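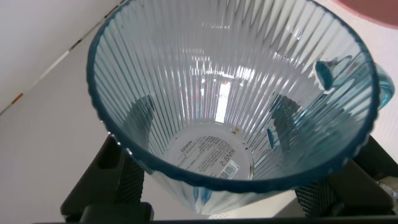 Ribbed plastic and the washing-up order

I have been rearranging the kitchen in the Kalham flat since September, mostly in short sessions before breakfast. The shelving post covered the wall unit. What follows covers the small plastic items, which took more thought than the shelf did, and in particular the blue cup.

The cup still has its price label on the underside. You look into it from above and read MINISO and RM8.5 backwards through the base. I left the label on at first out of idleness, and then kept leaving it on because it gave me something to check the plastic against. If the small print looks blurred, the inside of the base has a film on it. If the print looks sharp, the base is clean and any remaining dullness is in the walls.

The walls are the difficult part. They are moulded with close vertical ribs all the way down, and a flat sponge rides over the top of the ribs without going into the channels between them. In a plain tumbler, one turn of the sponge covers the whole surface. In a ribbed one the same turn cleans the high points only. The method I have settled on is a bottle brush with soft bristles, worked up and down in line with the ribs. Going round and round with the brush makes the bristles skip. Up and down, they stay in the channel.

The water should be warm, well short of boiling. I do not know what plastic the cup is made of and have not tried to find out. Clear plastic in general scratches before it stains, so no scouring pads, and no powder cleaner either. A scratched rib looks like a dirty rib for the rest of its life.

Sorting by material
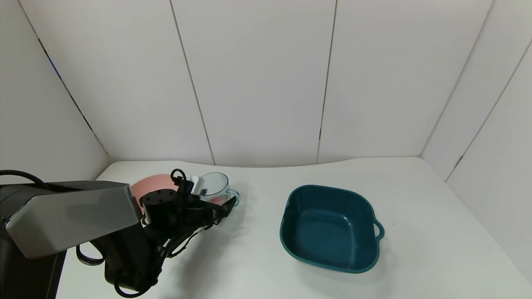

My old washing-up order went by size, with the largest things first to get them out of the way. It was a poor system. Large things in my kitchen are usually the greasy ones, and everything after them went through greasy water. The order now goes by material: glass, then clear plastic, then opaque plastic, then metal. Before starting I push everything to the back of the white table and keep the right-hand half for the basin, the dark teal one, so that each piece travels in one direction only. The glass mug goes in first. The pink plate is tall when stood up at the back and I would sooner have it lying flat, but flat it takes the space of several cups.

The basin is plastic as well. I used to wash up directly in the sink and lost a good tumbler to the tap. A basin on the table keeps the work away from hard edges, and the rinse is then done at the sink in a second pass. It adds one trip across the kitchen. I have accepted the trip.

Two other points on the order. Cutlery has its own wash at the end and never shares water with clear plastic, for the scratching reason given above. Anything with a dry residue is tipped out into the bin before it goes near the basin, as small pieces float, find the bottle brush and stay in it.

Handles

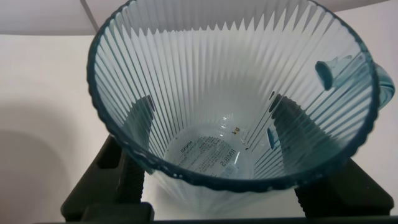 Inside of the cup on the handle side, with the joins in darker teal.

The handle is on the outside, but it shows on the inside too, where it meets the wall. There is a rounded bump near the top and a thinner mark lower down. The ribs are interrupted at the bump, and a brush running down the channels stops against it. I do that area separately with a folded cloth over one finger. An old toothbrush also works, though it flicks water on to the wall.

Drying follows the same logic. Upside down on a flat tray, a cup sits on its rim and traps damp air. I bought a wire rack from Texier, which is an ironmonger two streets away and not a kitchen shop, and the rack was intended for paint trays. The wires are far enough apart to let air in under the rim and close enough together that a cup does not tip. Handles all point to the right. This has no technical merit except that I pick things up with my right hand.

The shelf

The Cideck shelf is 1,449 mm long and has 197 mm of clearance below the next one up. I gave the fixing details last time and have nothing to add, except that the left bracket has needed tightening once. Cups are at the right-hand end, next to the sink. Bowls are in the middle. The pitcher is kept at the back of the worktop instead, close to the wall, where it can be lifted by the handle.

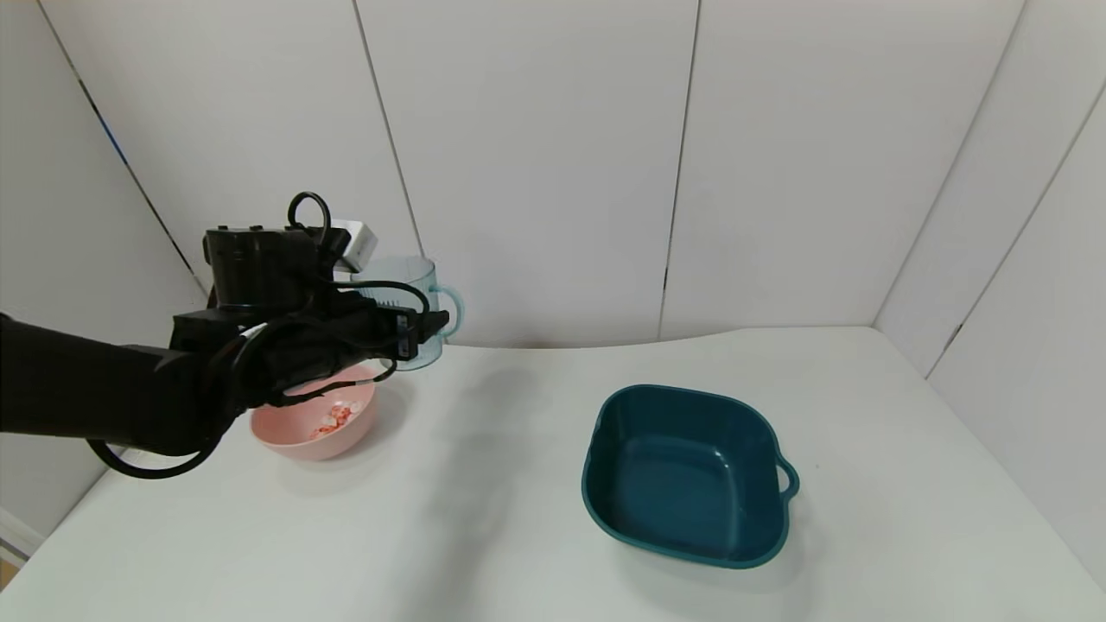
Photo: Esbridge kitchen notes

Bowls are simple by comparison. The pink one has a smooth matt finish, a slightly rolled rim and no ribs at all, so a sponge does the job in one go. It is the bowl I use for small bits, red and white ones at present, and it gets emptied before washing as described. The one thing to watch on a rolled rim is the underside, where a finger finds what the eye does not. The pitcher behind it is clear with a pale blue-green tint, so it belongs in the second group with the cup and gets the long brush.

I have not yet decided about the label. A hairdryer on the low setting should soften the adhesive, followed by cooking oil for the remainder and then ordinary washing-up liquid to take off the oil. White spirit would be quicker, but I am wary of solvents on clear plastic and there is no spare cup to test on. For now the label stays where it is. The bottle brush is due for replacement first, and the next one will have a longer handle.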